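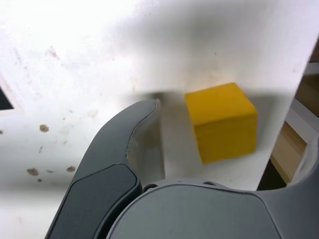 **工单 2414 · Penner 抓取栈 · 腕部相机位姿估计偏航跳变**
状态:已修复,观察中
提交:Azlan Ong
处理:Brittany Leclerc
组件:`penner_perception`、`penner_grasp_planner`

### 现象(Azlan)

升级到新版感知节点以后,黄色方块的 yaw 估计会在两个值之间来回跳,差值总是接近 90°。规划器每收到一次新位姿就重算预抓取点,手腕跟着拧过去,下一帧又拧回来。夹爪停在方块两侧不合拢,最后报:

```
[grasp_planner] WARN pose_stable=false, yaw jitter above limit
[grasp_planner] ERROR approach aborted: timeout
```

旧版没有这个问题。Girkgate 那套台子也能复现,所以我先排除了手眼标定。顺便说一句,新版的检测速度真的快了很多,我很想留着它,不想回滚!

### 第一轮排查(Brittany)

拿到 bag 了,谢谢,录得很全,连 TF 都在,太省事了。

先看分割。方块的掩码很干净,黄色在白台面上几乎没有难度。方块略微转了一点,能同时看到两个面,上面那个亮,下面那个暗,交界处边缘偏软。我怀疑过掩码只抓到亮面,逐帧回放后发现两个面都在里面,这条划掉。

再看台面上的污渍。棕色斑点有几处会被低阈值的颜色过滤捞进来,面积太小,在连通域那一步就丢了。和本问题无关,但我顺手把最小面积做成了参数,以后调起来方便。

然后是阴影。方块右侧的影子在深度图里没有对应结构,关掉阴影抑制再跑,跳变照旧。也划掉。

### 第二轮排查(Brittany)

找到了,这个 bug 挺漂亮的。

方块绕竖直轴有四重对称,位姿求解器给出的几个候选 yaw 在几何上完全等价。旧版在输出前会选离上一帧最近的那个。三月重构时,Retport 分支把这段逻辑挪进了 `SymmetryResolver`,而它只在 `object.symmetry` 字段非空时启用。方块的模型文件里写的是旧字段名 `sym_order`,解析器不认识,也不报警,直接当成无对称处理。于是每帧谁的残差小就选谁,噪声稍微一动就换边。

验证方法:

```
ros2 param get /pose_estimator active_symmetry
```

出问题的机器返回 `none`。手动改成 `z4` 后,跳变当场消失,曲线平得让我截了图发到群里。

### 修改

- 解析器兼容 `sym_order`,读到时打印弃用警告。
- 模型文件出现未知字段时直接启动失败,不再静默忽略。
- 规划器增加一层保护:等价抓取姿态之间切换,须连续 3 帧都支持新姿态。
- 补了回归测试,用 Azlan 的 bag 截出 24 帧,检查相邻帧 yaw 差。

补丁在 `fix/2414-symmetry`,Pretbridge 的 CI 已经全绿。

### 复测(Azlan,2019年4月24日)

合了补丁,跑了 60 次抓取,没有一次因为 `pose_stable` 中止。手腕现在径直过去,看着真舒服。启动时能看到弃用警告,我已经把本地模型文件改成新字段。

还有一个小问题:节点重启后的第一帧没有历史 yaw,偶尔会挑到需要手腕多转半圈的那个解。动作是合法的,就是绕。能不能在没有历史的时候,用当前关节角来选?

### 回复(Brittany)

能,而且我很喜欢这个思路!规划器本来就订阅了 `joint_states`,把当前腕关节角传给 `SymmetryResolver` 做初值就行,接口改动很小。我另开一张单子来做,免得这边的补丁越长越胖。

本单先挂观察。Girkgate 那边升级时请顺手 grep 一下 `sym_order`,圆柱和六角柱的模型文件多半也是老写法。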